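Questions about being in the studio audience for *Mirenberg Dance Nights*, the celebrity dance show. If yours isn't covered, the ticket desk is open from 10 am until 4 pm while the series is recording.

## Tickets

**How much does a ticket cost?**

Nothing. All audience tickets are free and can't be resold. Any ticket that has been sold on will be cancelled at the door.

**Does a ticket guarantee me a seat?**

No. The hall at Azar Studios holds 463 people and we send out a few more tickets than that, as some people never turn up. If you are turned away, you get priority for another recording in the same series.
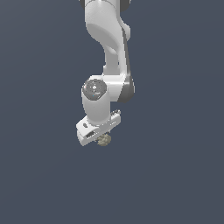 Priority applies to everyone named on the booking, but it doesn't carry over to the final. Final tickets are drawn separately in November.

**Can I choose which couple I see?**

All the couples dance at every recording until they are voted out. We can't say in advance who that will be.

## On the night

**When should I arrive?**

Doors open at 5.15 pm and close 30 minutes before recording starts. Latecomers can't be let in, even during a break.

**How long does it last?**

Allow four hours. Group numbers are often danced twice, and the stage is reset between routines.

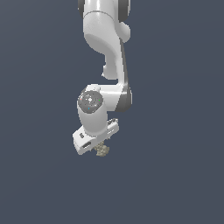 *Azar Studios, series three*

**Can I take photos?**

Not inside the hall. Phones are sealed in a pouch at the entrance and stay with you. Presenter Joelle Sayegh usually comes out to the foyer afterwards, and photos are fine there.

**Is it worth sitting at the back?**

The back rows are raised and have a clear view of the floor. The front rows are closer to the judges but sit behind the camera track.
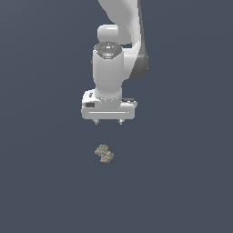
Rodica Vlad writes: We had row R for the semi-final and saw every step of Majdi Hamdan's tango. Take a jumper though, it gets cold up there by the second hour.

**Is there step-free access?**

Yes, by the side entrance on Clatik Street. Please tell us when you book so that we can keep a space and a companion seat.
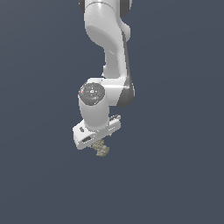
## Voting and watching at home

**Can the studio audience vote?**

Yes, once you are home. The vote opens when the programme is broadcast on Patamus, and each account has one vote per episode.

**Will I be on television?**

Possibly. By coming in you agree to be filmed.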